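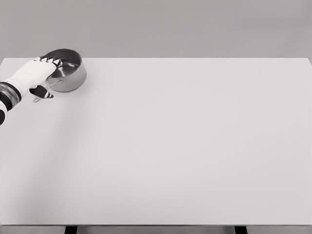 According to my mother-in-law you never lift the lid on rice, not once, and that's the whole secret. Well I don't lift it and mine still comes out gluey on the bottom and hard on top. Every time. Long grain white, the store brand from Adebisi Market, two cups water to one cup rice, small stainless saucepan, electric stove. I bring it to a boil, lid on, turn it down low, leave it for 22 minutes. Last night I had to soak the pan till morning. What am I doing wrong?? I don't want to buy a rice cooker, there's no room in this kitchen. Also does rinsing matter or is that just something people say.

Posted by lurkeo_fan

silto_kitchen
Too much heat and probably too long. Electric burners hold on to heat for ages after you turn the knob, so your "low" is really medium for the first five minutes or so. What I do -- get a second burner going on low while the first one boils, then slide the pan over. Fixed it for me.

Also two to one is a lot of water for white rice if the lid fits well. Try one and a half cups, maybe a splash over. 15 minutes, heat off, then leave it ten more with the lid still on. Don't skip the ten minutes. Top dries out, bottom lets go of the pan, you can fluff it with a fork.

Rinse yes. Two or three changes of water till its not so cloudy. Less glue.

And how much are you making? One cup dry in a small pan is fine. Two cups in the same pan and the top never gets its share of steam.

gone2seed
just boil it like pasta. big pot, lots of salted water, drain it when its done. 12 min, start tasting at 10. my family has done it this way forever, never had a gluey pot. not as good for stir fry but who cares

marmalade_54
Second the resting part. I'd add a clean dish towel under the lid while it rests, corners folded up on top so they can't touch the burner. Soaks up the drips. Only AFTER the heat is off and the burner has cooled down please.

For the stuck pan, an inch of water and a spoon of baking soda, simmer it a bit, let it cool, wooden spoon. No steel wool. I used to buy the Gakex cleaning paste but the baking soda does teh same job.

Comments (3)

pepperjane: The two burner thing!! Tried it tonight, so much better

old_stovetop: pasta method is fine for brown rice too, takes me 31 minutes

lurkeo_fan: Went with 1 1/2 cups and the rest at the end. Still a little stuck in the middle but we ate all of it. Thanks everybody

Contact us | Copyright Lurkeo Community Help | Back to top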